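Participants wanted: does the robot really know how hard to squeeze?
Elow grip study, Breltasau. Starts September.

A paper from the Matei group claims its method picks the right grip in 90 trials out of 100. We doubt it. The trials were scored by the people who built it — hardly a fair test. We want 40 adults with no robotics background to score the grasps again.
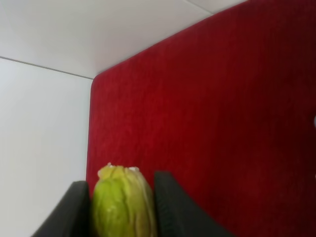
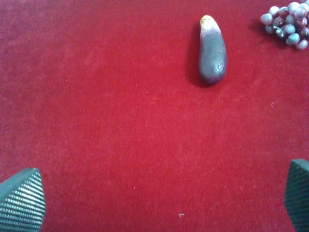 Gripper views: a leafy green vegetable between the fingers (first) and an aubergine and grapes on red cloth (second).

You will watch short clips and mark each grip good, poor or can't tell. "Can't tell" is a proper answer. No pay, but travel from Nutham is refunded. Write to Lucian Avram by 4th February, quoting study 1147.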